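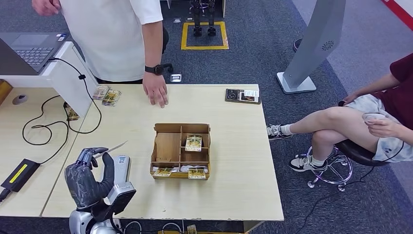 Posting cards to a buyer who wants them quick — what do you lot do?

2025-12-18, posted by Iolo Nicholas
2 min read

I've been selling off bits of my old card collection since October, mostly singles, mostly cheap. Yesterday a chap bought 30 in one go and wants them in time for his lad's birthday. I've only ever sent one or two at a time in a plain envelope with a bit of card either side. Do I just use a bigger envelope? And is it worth paying for tracking when the whole lot came to less than a takeaway? I don't want to lose my shirt on postage but I've got decent feedback and I'd like to keep it that way.

Morfudd Powell
Small box, every time. I've sent 143 parcels this year and the only ones that came back to me bent were in envelopes. Put each card in a soft sleeve, make little stacks, then a stiff bit of card top and bottom and an elastic band round the card (never round the cards themselves, it bites into the edges). Wrap the lot in a freezer bag in case it gets left on a wet step. Fill the gaps with newspaper so nothing rattles when you shake it.

As for tracking, yes, pay it. A buyer who's got a date in mind will be messaging you from day 2 and it's lovely to just send him the number. I put a bit extra on the price now and people don't seem to mind — they can see what they're getting.

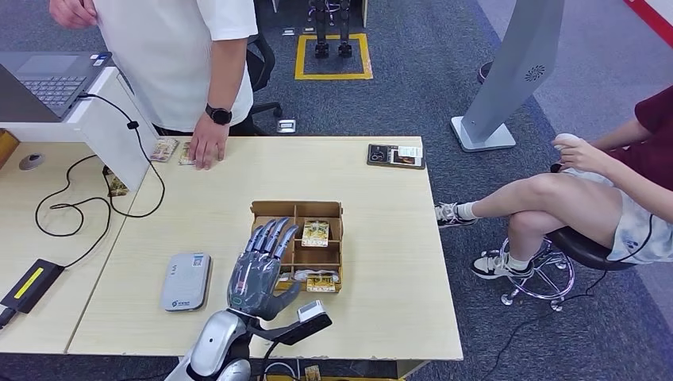
Page 4

Dilwyn Skyrme
What Morfudd said, but ask at the counter before you buy a box. I bought a pack of ten that were a whisker too deep and every one of them went up a price band. Still got seven in the loft. Get proof of posting as well, even with tracking, and take a quick photo of the cards before you tape it shut.

Huw Bevan
just use a jiffy bag mate, never had a problem

Contact us | © Istness Community Help | Back to top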